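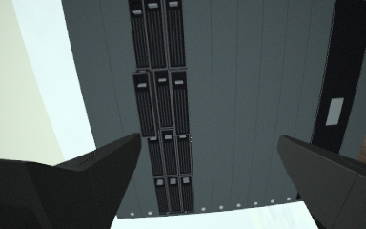
Building a Two-Finger Arm in a Shared Workshop, and the Simulator We Built First

14 comments Share Save

1. What we set out to do

Our project was a small robot arm, built on a bench at Taltemlow, the shared workshop behind the bike shop. The arm was supposed to press test buttons and pull small filters out of equipment racks. We named it Plidine, after losing a vote to ourselves. The course asked for a working build and a written account of it. One of these arrived on time.

We had one term, a bench we could use after 6 p.m., and parts money of 70 dollars per student. The department added a box of used servos, several of which still turned.

2. Why there is a simulator in this report

The workshop closes at ten and the arm weighs more than anyone wants to carry home on a bus. We needed a way to work on the gripper when we couldn't touch it, so half the group wrote a simulator. It loads the arm, both fingers and a mock equipment room, and it renders what a camera between the fingers would see. We called it Clustato.

Most of the early views were like the one at the top of this report: the wrist pitched far back, the camera staring up a flat gray panel, and black slotted vents, three across and four down, getting smaller toward the bottom. Each vent has a pale tab near its upper end. Those tabs are what the arm was meant to find. From that low they bunch up badly in the lower rows, and our tab finder, which had done well on straight-on views, began treating neighbors as one big tab. It was very confident about this.

3. The gripper

The fingers are dark gray wedges in the model and slightly lumpy dark gray wedges in real life. We printed 7 versions. Versions one through four were too blunt to get behind a tab. Version five was sharp enough and snapped. Version six was fine until someone mirrored the wrong file and we had two left fingers, which can hold things, though not things you want held.

The angled faces on the final pair came from a comment by another group, who pointed out that our square fingers blocked most of the camera's view of its own job. Sloping them inward opened up the gap between the tips. They still take up both lower corners of the picture, and we learned to mask those parts out before looking for tabs.

4. The wrist problem

For three weeks the real arm would reach up to a panel and then tip its wrist backward as if admiring the ceiling. We blamed the servo, then the power supply, then the servo again. The cause was a sign error in the pitch joint, and Clustato had been showing us the same lean from its first evening. We had assumed the simulator was wrong, as we had written it.

5. Results

We ran the tab finder on 1,809 rendered views. With the wrist level it did what we wanted. With the wrist tipped back it lost the far rows first, then its dignity. Adding the panel's seam lines as a guide for straightening the view helped more than any of the cleverer ideas, including the Slaoui filter, our own invention, which smoothed the picture until the tabs were gone.

On the bench, the finished arm pulled 2 filters from the plywood rack without help. A third came out along with the rack.

6. What we would change

Buy new servos. Check every sign in the joint table before printing anything. Put the camera off to one side, where a finger can't park in front of it. We would also label the left finger LEFT, in letters large enough to read at 9:45 p.m.

The arm is on the top shelf at Taltemlow until May, and the files are on the workshop drive in the folder called final_final.

Shares: 23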